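The Basket Question

Readers of last month's issue will remember that I promised to look into the fruit basket business. Nerea Olmedo had written in to say that her tangerines last twice as long since she stopped keeping them in a glass bowl and moved them to a woven basket. Three more letters arrived saying the same thing, and one from Wojciech Stępień saying it was all nonsense. I'm on Wojciech's side, mostly, but I said I'd try it.

The theory is airflow. Fruit in a solid bowl sits against a solid wall, whatever moisture it gives off has nowhere to go, and the one at the bottom turns green and furry by Tuesday. A basket lets the air in from the sides and underneath. Fine. That part makes sense to me. What I have trouble with is the claim on the shop tag at Twal, over in Kerville, that a woven basket "keeps citrus fresh for weeks." Compared with what? Stored where? I asked at the counter and was told that everybody says so.

Look at how these things get used, too. A basket heaped to the rim is still a heap, and the tangerine in the middle has tangerines on every side of it, weave or no weave. If you want air to reach the fruit you need one layer, and one layer in a basket with sloping sides holds less than you'd think, because the floor is a good deal smaller than the opening. Shops measure across the top. Measure the bottom before you pay.
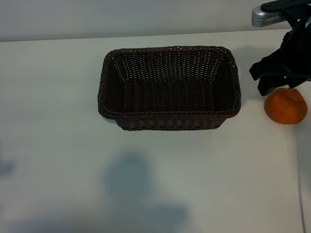 Dark brown woven basket, with one tangerine still on the table.

I do like the look of it, I'll give Nerea that. The rolled rim is handsome and a dark brown goes with most kitchens. But a weave this tight doesn't strike me as a great ventilator, and all those little ridges will be a pain to clean the first time something leaks. Hiba Haddadin lines hers with a folded dish towel, which she admits rather defeats the airflow. She says she'd sooner wash a towel than go over a basket with a toothbrush. Hard to argue.

As for the tangerines, my own habit is dull and has nothing to do with baskets. I go through the bag the day I bring it home, set aside anything with a soft spot, and eat those first. Slightly wrinkled peel near the stem doesn't bother me – it often peels easier. The rest go in the refrigerator drawer and come out a few at a time. Zaid Chidiac thinks cold fruit is a crime and keeps his on the sideboard, and he also eats six a day, so I don't consider him a fair test.

I'll run a bowl and a basket side by side through February, same bag of fruit, same counter, and report back. If you already own a basket, use it and enjoy it. If you're thinking of buying one to save your tangerines, I'd hold on to the money until the next issue – or just buy a smaller bag.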